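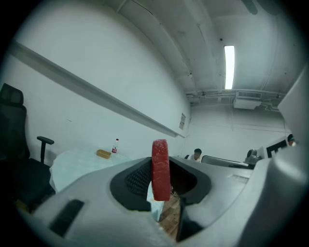

아사베 아키놀라는 물건을 어디에 넣을지는 나중에 정해도 되니 일단 탁자 위에 전부 올려 보라고 했다. 서랍부터 열면 서랍 크기에 맞춰 생각하게 되고, 그러면 쓰지도 않는 물건이 크기가 맞는다는 이유로 좋은 자리를 차지한다는 것이다. 도테렌(Doteren) 공개일에 들은 말 중에 제일 먼저 적어 둔 것이 이 말이다.

도테렌은 생활용품 정리와 보관을 가르치는 작은 교육 공간이다. 평소에는 수강생만 들어갈 수 있고 일 년에 몇 번 공개일을 연다. 작년에 신청했다가 자리가 없어 못 갔고 이번에는 신청이 열리자마자 넣었다. 참가비는 3000원이고 현장에서 현금으로 냈다. 카드도 된다고 안내문에 있었는데 접수하는 쪽에서 단말기를 찾지 못해 카드만 가져온 사람은 나중에 계좌로 보내기로 했다.

가는 길

88번 버스를 타고 종점 전 정류장에서 내렸다. 정류장에서 큰길을 따라 걷다가 철물점이 나오면 골목으로 들어간다. 안내문의 약도에는 철물점이 아니라 세탁소로 되어 있는데 세탁소는 없어졌다. 나처럼 약도만 믿고 간 사람은 골목을 지나치게 된다. 번지수는 39이고 문 옆에 작은 표찰이 있다. 간판은 따로 없다. 주차는 어렵다고 보면 된다.

신발은 입구에서 벗는다. 실내화가 준비되어 있었지만 큰 치수가 모자라서 양말만 신고 다닌 사람도 있었다. 발이 찬 사람은 두꺼운 양말을 챙기는 편이 좋겠다.

방과 가구

교육장이라고 해서 수납장이 벽마다 들어찬 곳을 생각하고 갔다. 내가 오래 있던 방은 꽤 평범했다. 흰 벽에 갈색 나무판 바닥이고, 판마다 색이 조금씩 달라 밝은 것과 어두운 것이 섞여 있다. 검은 사무용 의자가 있고, 탁자에는 옅은 색 천을 씌워 놓았다. 천에는 잔주름이 있고 가장자리는 아래로 늘어져 있다.

탁자에 천을 씌우는 것은 이곳의 습관이라고 한다. 이냐키 피게로아의 설명으로는 물건을 놓을 때 소리가 덜 나고, 작은 물건이 굴러가지 않고, 끝나면 천째로 걷어서 털 수 있다. 집에서 해 보려면 새 천을 살 필요 없이 낡은 침대보를 쓰면 된다고 했다. 다만 너무 긴 천은 앉았다 일어날 때 무릎에 걸린다. 나도 한 번 걸렸다.

탁자 안쪽, 벽 가까운 곳에 모서리가 둥글고 테두리가 올라온 얕은 황갈색 용기가 있었고 그 옆에 빨간 뚜껑이 달린 투명한 병이 서 있었다. 수업에서는 이런 얕은 용기를 '임시 자리'로 부른다. 어디에 둘지 결정하지 못한 물건을 잠깐 넣는 곳이다. 깊은 상자를 쓰면 바닥에 깔린 것을 잊어버리기 때문에 일부러 얕은 것을 고른다고 했다. 우리 집 현관에 있는 깊은 바구니가 생각났다. 그 바구니 바닥에 무엇이 있는지 나는 모른다.

물건을 하나씩 보는 시간

오전 순서는 물건을 하나 골라 살펴보고 종류를 말해 보는 것이었다. 이름을 몰라도 된다. 길이, 폭, 단단해 보이는지, 세워 둘 수 있는지, 겉에 묻어나는 것이 있는지를 보고 둘 자리를 정한다.

제일 말이 많이 나온 것은 빨간 직사각형 블록이었다. 길고 좁고, 모서리는 부드럽게 둥글다. 멀리서는 매끈해 보이는데 가까이서 보면 표면이 조금 고르지 않고 가로로 희미한 주름이 있다. 한쪽 끝 가까이에는 옅은 색 알갱이 같은 것이 모여 있다. 무엇에 쓰는 것인지는 끝까지 말해 주지 않았다. 용도를 알면 다들 용도로만 자리를 정한다는 이유였다.

옆에 앉은 분은 세워서 보관하자고 했고 나는 눕히자고 했다. 세우면 바닥 면적은 적게 쓰지만 좁고 긴 물건은 옆에서 받쳐 줄 것이 있어야 한다. 눕히면 넘어질 걱정은 없는데 그 위에 꼭 다른 것을 얹게 된다. 비시타시온 알카라스는 둘 다 맞고, 알갱이가 있는 쪽이 다른 물건이나 천에 닿지 않게 하는 것만 지키면 된다고 정리했다. 묻어날지 안 묻어날지 모를 때는 묻어난다고 보고 자리를 잡는다. 이건 집에 와서 바로 써먹었다. 분필과 색종이를 한 칸에 두고 있었는데 나누었다.

병은 쉬웠다. 세울 수 있고 뚜껑이 있으니 뚜껑이 위로 오게 두면 된다. 그런데 여기서도 질문이 나왔다. 상표가 앞으로 보이게 돌려 놓아야 하느냐는 것이었다. 강사들끼리도 의견이 갈렸다. 오다이르 메이렐레스는 집에서 한 종류만 쓰면 돌려 놓을 필요가 없다고 했고, 우치다 도모요는 가족이 여럿이면 돌려 놓는 쪽이 덜 묻게 된다고 했다. 결론은 내지 않고 넘어갔다.

전선도 다루었다. 가는 전선은 묶어서 통에 넣는 것보다 쓰는 자리에 걸어 두는 편이 오래간다고 한다. 통에 넣은 전선은 한 번 꺼내고 나면 다시 감아 넣지 않는다. 나는 감아 넣는 편이라고 생각했는데 집에 와서 보니 그렇지 않았다.

점심

점심은 제공되지 않는다. 골목 끝에 '바예호(Vallejo)'라는 식당이 있어서 거기로 많이 갔다. 볶음밥은 괜찮았고 국은 짰다. 자리가 좁아 모르는 사람과 같이 앉았는데, 그분은 이사를 앞두고 있어서 짐을 줄이려고 왔다고 했다. 나는 짐을 줄일 생각은 없고 찾는 시간을 줄이고 싶어서 왔다. 수업 안내에는 이 둘이 구분되어 있지 않은데 구분해 주면 좋겠다. 오후 내용은 찾는 시간 쪽에 가까웠다.

오후: 탁자에서 치우기

오후에는 탁자에 펼친 것을 다시 치우는 연습을 했다. 규칙은 간단하다. 한 번에 하나만 들고, 든 것은 자리에 놓을 때까지 내려놓지 않는다. 자리를 못 정했으면 얕은 용기에 넣는다. 용기가 차면 거기서 멈추고 용기 안의 것부터 결정한다.

해 보면 생각보다 느리다. 두 개씩 들고 싶은 마음이 계속 든다. 두 개를 들면 하나는 제자리에 가고 다른 하나는 가까운 데에 놓인다고 하는데, 내가 딱 그랬다. 접는 자를 서랍에 넣으면서 같이 들고 있던 집게를 서랍 위에 올려 두었다가 나중에 다른 분이 찾았다.

천을 걷는 것이 마지막 순서다. 네 귀를 가운데로 모아 들고 나가서 턴다. 바깥에서 터는 동안 방에서는 의자를 밀어 넣고 바닥을 본다. 작은 물건은 이때 대부분 나온다고 했다. 그날은 연필 뚜껑이 나왔다.

판매대

입구 쪽에 카르쿠섹스(Karkusex)와 두디비에르(Dudivier)의 수납용품을 파는 자리가 있었다. 카르쿠섹스 것은 얕은 용기가 많고 두디비에르 것은 칸막이 위주다. 칸막이 작은 것이 3000원이어서 하나 샀다. 우리 집 서랍 깊이와 안 맞아 지금은 책상 위에서 쓰고 있다. 서랍 안쪽 치수를 미리 재서 가져가는 것을 권한다. 바깥 치수를 적어 온 사람이 나 말고도 있었다. 사라고 권하는 분위기는 없었고, 수업 중에 제품 이야기도 나오지 않았다.

아쉬웠던 점

의자가 부족해서 오후 초반에는 서서 들은 사람이 있다. 나눠 준 종이는 글씨가 작고 흐려서 뒤쪽은 거의 읽지 못했다. 문의했더니 파일로 보내 준다고 해서 메일 주소를 남겼고, 며칠 뒤에 받았다. 화장실은 옆 건물 것을 같이 쓰며 열쇠를 받아 가야 한다.

부엌 정리는 이번에 다루지 않았다. 부엌을 기대하고 온 분이 꽤 실망한 눈치였다. 안내문 제목이 '집 안 물건 전체'로 되어 있으니 그럴 만하다. 부엌만 따로 하는 날을 준비하고 있다고 하는데 날짜는 아직 없다.

다음에 갈 사람에게

집에서 자리를 못 정한 물건을 하나 가져가도 된다. 나는 이걸 몰라서 빈손으로 갔다. 가져온 사람은 끝날 때 따로 봐 준다. 너무 큰 것은 사진과 치수로 대신한다. 필기는 많이 할 필요 없고 손이 비어 있는 쪽이 낫다. 사진은 다른 참가자 얼굴이 나오지 않으면 찍어도 된다고 했다.

나는 집에 와서 현관 바구니를 비웠다. 거실 탁자에 침대보를 깔고 전부 올렸더니 오래전에 잃어버린 자전거 열쇠가 나왔다. 자전거는 이미 없다. 바구니는 창고에 넣었고 지금은 과자 상자 뚜껑을 얕은 용기로 쓰고 있다. 차면 비우는 규칙은 아직 지키고 있다.

2026년 10월 1일 작성

검색어를 입력하세요 검색

댓글

모과나무
세탁소 없어진 거 저도 몰라서 골목을 두 번 지나쳤어요. 철물점 보고 들어가라고 써 주셔서 다음 분들은 편하겠네요.

서랍세칸
빨간 블록은 저도 눕히자는 쪽이었습니다. 저희 조에서는 얕은 용기에 그냥 두자는 분도 있었는데 그러면 결정을 미루는 거라 해서 다시 꺼냈어요. 정답은 저희한테도 안 알려 줬습니다.

하늘지기
부엌 하는 날이 정해지면 글 하나 올려 주실 수 있나요? 냄비 뚜껑 때문에 꼭 가고 싶습니다.

글쓴이
네, 메일로 안내가 오면 올리겠습니다. 물건 가져가도 되는지도 같이 물어볼게요.

문의는 쪽지함을 이용해 주세요 | 글과 사진의 무단 전재를 금합니다 | 맨 위로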